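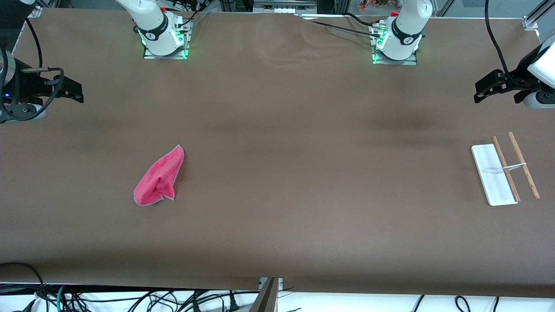
4. Setting up the Darnov label printer

4.1 Choosing a location

1. Place the printer on a level surface that can carry its weight with a full roll loaded.
2. Leave clearance behind the rear panel for the paper door to open fully.
3. Keep the printer out of direct sunlight. Heat darkens thermal labels, including those still on the roll.

4.2 Loading a roll

Use Bana 500 or Bana 800 rolls. The number is the count of labels per roll.

1. Set the power switch to OFF.
2. Press both side latches and lift the cover until it locks.
3. Slide the roll onto the spindle with the printable side facing up.
4. For Bana 800 rolls, move the core adapter to the outer notch.
5. Feed the leading edge under the guide and pull it past the tear bar.
6. Close the cover. Both latches must click.

CAUTION: The print head stays hot after use. Wait 2 minutes before touching any part under the cover.

Note: Remove the adhesive tab from a new roll completely. Residue on the platen causes skipped labels.

4.3 Calibrating the gap sensor

Calibrate after every change of label size.

1. Set the power switch to ON and wait for the status light to stop blinking.
2. Hold FEED until the printer beeps, then release.
3. The printer advances several labels and stops at a gap.

If the printer does not stop at a gap, the display shows E22. Clean the sensor window with a dry cloth and repeat the procedure. If E22 returns, select the label size manually in the Tulus driver, under Media > Size.

4.4 Connecting to a computer

Install the Tulus driver before attaching the USB cable.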